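Who Keeps the Records? A Semester with the Carkton Town Clerk's Office

Final project report, Local Government Practicum
Submitted by Mahtab Zamani and Fermín Durán
11 January 2023

When we signed up for this practicum we both pictured ourselves sitting in the back row of long evening meetings, taking notes on zoning. We did a fair bit of that, and we enjoyed it more than we expected to (the argument over the Lindsay Street parking spaces could have gone on until breakfast). But the part of town government that really caught our interest was down the hall from the council chamber, in the office where the public records requests come in.

Our question was a simple one. When a resident of Carkton asks the town for a document, what happens next, and how long does it take? Dorothy Staniforth, the town clerk, was kind enough to let us read through the request log for the year and to put up with us at the spare desk for most of the fall. The log held 600 requests. We sorted every one by subject, by the department that had to answer it, and by the number of working days between the date received and the date closed.

Most of the requests were for very ordinary things. People wanted building permits for houses they were thinking of buying, or minutes from an old planning meeting, or the police report from a fender bender. These usually went out the same week. The slow ones were nearly always requests for email, and the slowest took 33 working days from start to finish.

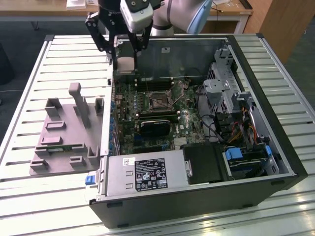 Email requests are slow in Carkton for reasons that took us a while to understand. A search has to be run by one person in the technology office, Benedita Frade, who also looks after the phones and the council's microphones. Once she has pulled the messages, they go back to the clerk, who reads each one and blacks out anything private, and then the town attorney reads them all over again. If the request is worded broadly ("all emails about the park," for instance), the pile can be enormous before anyone has even started reading!

We interviewed Ms. Frade twice, and she was generous with her time on both occasions. Her view was that a short phone call to the requester at the beginning would save everybody a great deal of trouble. Constanza Vergara, a council member who has filed requests of her own in the past, told us much the same thing, though she worried that some residents might feel they were being talked out of asking.

We ended up with 3 recommendations. The request form should have a space for dates and for the names of departments, with a sentence explaining why they help. The clerk's office should call or write to anyone making an email request before the search begins, and should make it clear that the resident is free to leave the wording as it is. The log itself should be posted on the town website every May, with home addresses taken out.

Ms. Staniforth has already redrafted the form and sent us a copy, which we have attached as an appendix along with our sorting categories and interview questions.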